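4.2 Opening and closing small containers

Whether a machine can do household chores yet depends a good deal on how the chore is cut up. Wiping a counter is mostly one motion repeated. Putting something away in a lidded box is a string of short motions, and each one has to leave the object where the next one can begin. We chose the lidded box for the second part of the Flikex study because it looks easy to a person and is hard for a policy trained only on pick-and-place data.

All demonstrations were recorded in April with two hand-held grippers, one for each hand of the operator, at the same white table used in Section 4.1. We collected 929 demonstrations at the Lenihan site. Of these, 65 were dropped during review, mostly for lost tracking. Operators were told to work at a normal pace and were not asked to repeat a failed grasp — if the lid slipped, they carried on from there. 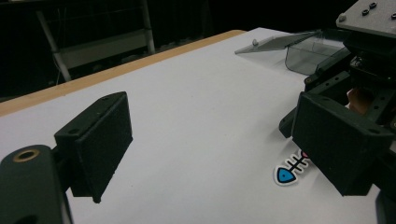 The learned policy was then run 200 times on the Ollik bench. A run was scored as a success if the lid ended in the requested position and the box stayed on the table. The most common failure was a lid pushed sideways before it had started to turn. The next most common was a finger that closed short of the knob. Clear plastic made both worse. The depth estimate for a see-through panel tends to fall on whatever lies behind it, and on a plain tabletop there is little texture to correct the error. 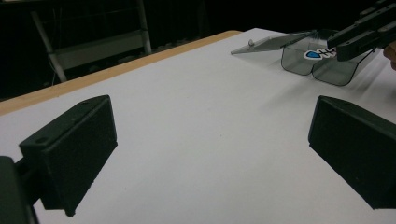 Figure 7. Box task with the lid open. A second hand-held gripper reaches in from the upper right, its lower jaw just above the sticker on the box.

Two-handed runs did better than one-handed runs in every starting position we tried. With one gripper steadying the box, the other could push on the lid without moving the whole object. The cost is time. An operator finishes the task in a few seconds, while the policy often pauses between reaching and closing, and in 14 runs it paused until the time limit ended the trial.

We would not call this chore solved. The policy handles a box it has seen in training, on a clear table, with steady light. It has not been tested on a crowded shelf or in a kitchen drawer, and we expect the results to drop there. For shop-floor work, where the container and its place can be fixed ahead of time, the present success rate may already be worth the setup — we return to this in Section 5.

3 comments · 14 shares
© Trerumik. All rights reserved. Contact | Back to top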